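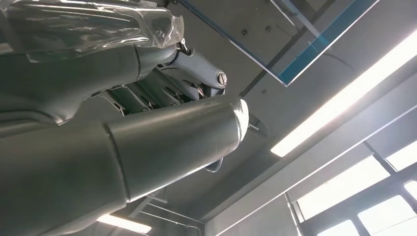 Stiff Plastic and Soft Plastic

Plastic is a group of materials. Some kinds bend easily and some hold their shape. The difference depends on what the plastic is made of and how thick it is.

Clear panels. Acrylic is a stiff, clear plastic. A panel of it can hang under a ceiling, and you can still see the ceiling through it. The edge of a clear panel may look more colorful than the flat part. Light travels a long way inside the sheet before it comes out there.

Clear film. Film is a very thin sheet of plastic. It folds and creases when it is wrapped around something. Each crease points in a new direction, so light bounces off it as a bright streak.

Woven bags. A woven plastic bag is made from long, flat strips called tapes. One set of tapes runs up and down. The other set crosses over and under it. The bag is light, but it is hard to tear.

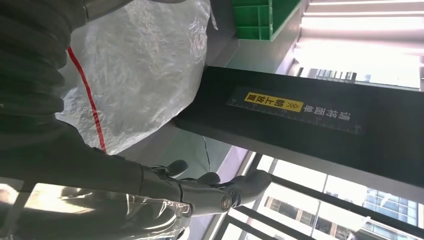

Weaving also lets the bag crinkle and bulge to fit what is inside. Many woven bags are white, and some have a colored stripe.

Crates. A crate is molded. Melted plastic is pushed into a metal mold, where it cools and becomes hard. The raised lines on a crate are called ribs. Ribs make the walls stiffer without making them thick all over.

Try it. Lay a sheet of paper across 2 books set 7 inches apart. Put a coin in the middle and watch the paper sag. Now fold the paper back and forth like a fan and test it again. The folds work like the ribs on a crate.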